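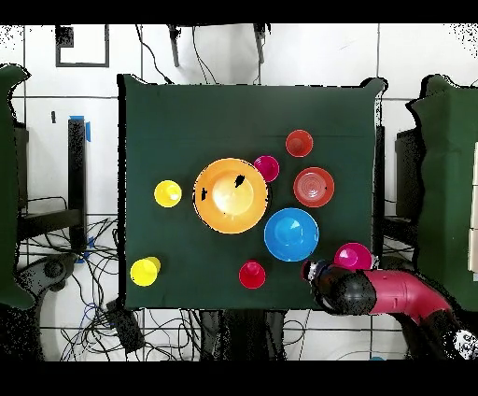

# The Bowls That Stay in the Drawer

Plastic bowls rarely get much thought when people set up a kitchen. The good plates are chosen with care, the glasses come as wedding gifts, and the bright plastic pieces arrive one at a time from discount bins, picnics and relatives who are moving. Years later they are still there, and they get more use than anything else in the cabinet.

Mohcine Shawky has sold housewares for most of his working life. His store, Dunne, is on a side street in Vandness, and the back wall is given over to colored plastic: bowls in orange, blue and red, cups in yellow, magenta and red. He does not put them in boxed sets.

"People used to want everything to match," he says. "Then they lost one piece and the set was ruined. If you start with six colors, you can lose a cup and still have a table."

His customers fall into two groups. Parents of small children buy cups, usually the smallest size, and come back for more before school starts. Older customers buy bowls. They want something light enough to lift with one hand and wide enough to mix a salad in.

## Color as a label

At home, color does practical work. In many families each child has a cup in one color and drinks from nothing else. Tibor Barta grew up with three brothers in Zolutitz and had the yellow one. He now runs a small cooking class there and uses the same system for ingredients. Chopped onions go in a blue bowl, dry goods go in red, and the widest bowl is kept for whatever gets mixed last.

"I can say 'hand me the blue one' and nobody has to look inside," he says.

Barta covers his work table with a thick cloth before class. Plastic slides on a bare surface, especially when someone is whisking, and the cloth keeps the noise down. A dark color is best — it hides stains, and a small pale cup is easier to find on it.

## What wears out

Plastic bowls do not last forever. The inside goes first. Metal spoons leave fine scratches, and tomato sauce gets into them and stays. Shawky tells customers to use wooden or silicone utensils and to rinse out anything red or oily right away. A paste of baking soda and water, left on for an hour, will take out a fresh stain. Old ones usually stay put.

Heat is the other problem. Thin cups can warp on the bottom rack of a dishwasher, and a warped cup rocks on the table. Put them on the top rack, or wash them by hand. Unless a piece is marked safe for the microwave, keep it out.

A bowl that is cracked should not be used for food, but it can still hold clothespins, screws or seed packets. Barta keeps two in his garage for paintbrushes.

## Storing them

Nesting saves the most room. Put the widest bowl on the bottom and work up, and let them dry completely first or they will stick together. Cups are harder. Tall stacks fall over when the door opens, so keep them short, or lay the cups on their sides in a shallow drawer.

Shawky's newest line, from a maker called Besik, has a small lip under each rim to keep the pieces from jamming. The wide bowl sells best. He had 298 pieces delivered on 21st October and expects to reorder before the holidays, mostly in orange.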